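Drinking more water, second month

In June I wrote that I was going to try drinking more water during the day. A few people asked how it was going, so I'm putting the answer in one place.

The first week I tried an app that sent a reminder every hour. I turned it off on Monday. I was in a meeting with Yogesh Kaushik when it buzzed, then it buzzed again on the bus, and both times I swiped it away and drank nothing.

What worked was tying it to things I already do. I drink a glass when I get up, one before lunch, and one when I get home. The afternoon is still the weak spot. I work on the second floor and the fountain is on the first, and by 3 p.m. I don't feel like taking the stairs.

Juwita Nugroho suggested cold tea with no sugar. I make it in a jar the night before and it keeps for 2 days in the fridge. Mint is good. The hibiscus was too sour for me and I gave the rest of the box to my sister.

I have fewer headaches in the late afternoon. I also cut back on coffee at the same time — so I can't say which one did it. My sleep is the same as before, except that I get up once in the night, and I've started having the last glass before 8.

Next month I want to try walking at lunch, if the heat lets up. 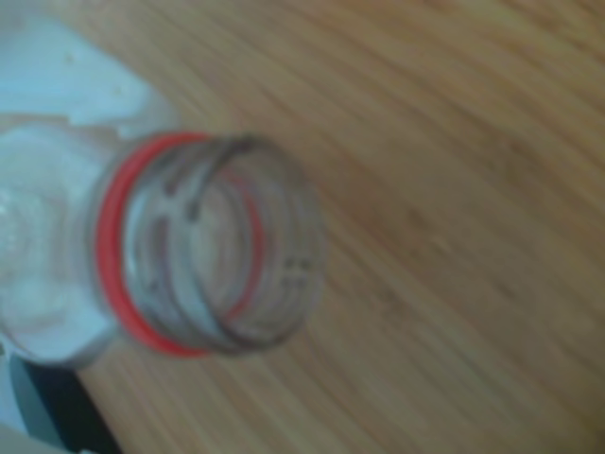
If it doesn't, I'll walk after dinner and leave lunch the way it is.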